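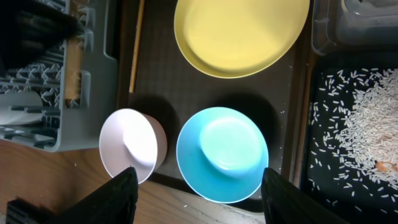 Visit Report: Hajdu Tableware Works and the Triro Test Kitchen

The delegation visited the Hajdu site in September at the invitation of the management. The program began at 9 in the morning and covered the glazing hall, the packing hall and the test kitchen, which is operated under the Triro name. The purpose of the visit was to review everyday tableware for use in school and hospital dining rooms.

Glazing and packing

Visitors were received in the glazing hall, where the firm produces 1,382 pieces in a normal shift. Plain colors make up most of the output. The Totosik line, intended for institutional buyers, is offered in deep and shallow forms, and replacement pieces can be ordered singly. Packing is done by hand on two long benches. A standard pallet holds 600 bowls, separated by paper – the firm gave up plastic film last year.

Test kitchen

The greater part of the morning was spent in the test kitchen. Work there follows the ordinary course of a meal, from dry ingredients to washing up. Uncooked white rice was set out on a black tray, heaped toward one side, with a good many grains lying loose across the rest of it. A dark brown tray held a yellow plate with a raised rim and two bowls turned upside down, one pale pink and the other turquoise. With the bowls in this position the round foot of each could be compared, and members noted that the turquoise bowl was the larger of the two. A gray plastic dish rack stood nearby with a white plate in its slots.

Discussion turned to storage. Several members asked whether the shallow plates would stand securely in racks already owned by their institutions. The firm offered to lend sample sets for this purpose. Questions on the price of single replacements were answered in writing after the visit.

Closing session

Lunch was provided by Kukier, the caterer on the site, and was followed by a short meeting on delivery terms. The delegation recommends that two dining rooms try the Totosik bowls for one term – the request for samples has been sent to Hajdu. The delegation thanks the staff of the packing hall and the test kitchen for their time.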